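Findix Cooperative Workspace
Furnishings and Rooms Working Group
Minutes of the meeting held June 25, 2018

Present: Maarja Pärn (chair), Saulius Ramanauskas, Aisyah Hartono, Rimantas Paju
Apologies: Saulius Sproģis
Minutes taken by: Aisyah Hartono

1. Minutes of the previous meeting

The minutes of the February meeting were approved with one correction. Under item 5, "Omia Room" should read "Omia Annex." The chair asked that the corrected copy replace the one in the shared folder.

2. Matters arising

Mr. Paju reported that the replacement door closer for the Annex had been received and fitted. The key register remains incomplete. Mr. Sproģis had sent word that two keys were still to be signed for, and the matter was carried over.

3. Tables and work surfaces

The group considered the wood-grain tables, which were bought from Pētersons in two lots. Mr. Ramanauskas noted that members who work at them for long periods had asked whether the tops should be covered. He had looked at a felt cover and a clear mat and had brought a sample of each.

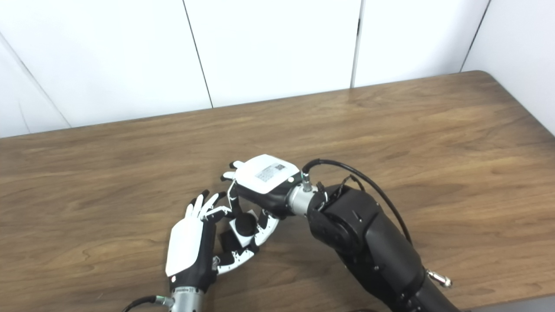
Fig. 1. Work at the table, white paneled wall behind.

Discussion followed. Ms. Hartono was against covering the tops permanently, on the grounds that small items are harder to pick up from felt and that the mat slides. Mr. Paju favored the mat for users who bring tools. The chair observed that the tables had been chosen for a surface that could be wiped down at the end of the day, and that this should be kept if possible.

It was agreed that the tables stay uncovered as the standard arrangement. Four clear mats will be bought and kept in the supply closet for members who ask for them. The cost is not to exceed 900, delivery included.

Action: Mr. Ramanauskas to obtain a written price from Gunitz and one other supplier.

4. Use of the tables

The chair reminded those present that the rule on clearing tables applies to all bookings, including those that run over two days. Items left out overnight are to be placed on the shelf by the door with a name attached. Mr. Paju asked that the rule be worded more plainly – several members had read it as applying to the Annex only.

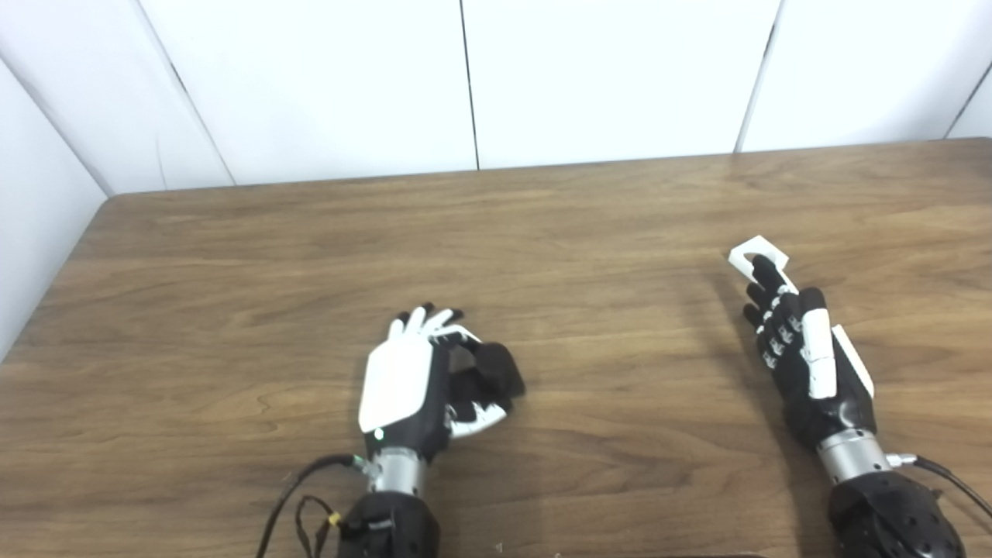 Fig. 2. Brown wavy wood grain of the tabletop.

The following wording was adopted for the notice: "Please clear your table when your booking ends. Take cables, paper and small parts with you. Wipe the top with a damp cloth."

Ms. Hartono asked whether cables should be mentioned separately. It was felt that the new wording was sufficient, and that the position of the floor outlets would be taken up when the electrical work is planned.

Action: Ms. Hartono to print 12 copies of the notice and post them.

5. Partition wall

Mr. Ramanauskas presented a short note on the white partition. He recommends that the panels be left matte. A gloss finish would be easier to clean but would reflect the overhead lights toward anyone seated at the tables. He further recommends that nothing be taped or pinned to the panels, and that a separate board be provided for notices.

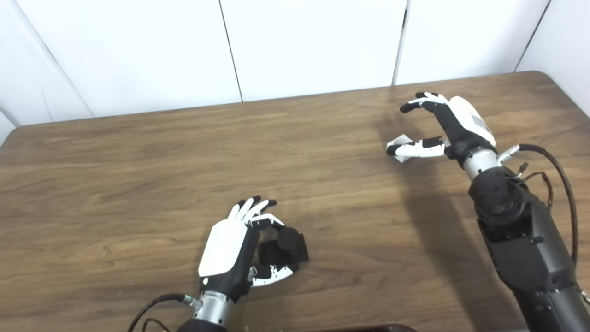
Photo: A. Hartono / Findix Cooperative Workspace

Mr. Paju asked about the vertical seams and whether they should be filled. Mr. Ramanauskas replied that filling them would make it difficult to remove a single panel for repair. The group accepted this and the recommendations in the note were approved as presented.

The chair asked for it to be recorded that the rounded corner on the tabletop is the style preferred for any further purchase, as the walkway past the tables is narrow. No purchase is planned at present.

Action: Mr. Paju to propose a location for the notice board.

6. Small parts and paper

Ms. Hartono proposed shallow trays for small objects and loose paper, to be kept with the mats. The proposal was supported in principle. Mr. Paju would like lids. Deferred until prices are known.

7. Other business

Mr. Ramanauskas asked that booking sheets for the Annex be collected weekly. Agreed.

8. Next meeting

Date to be set by the chair once Mr. Sproģis has confirmed his availability. Items for the agenda should be sent to Ms. Hartono.

The meeting was closed by the chair.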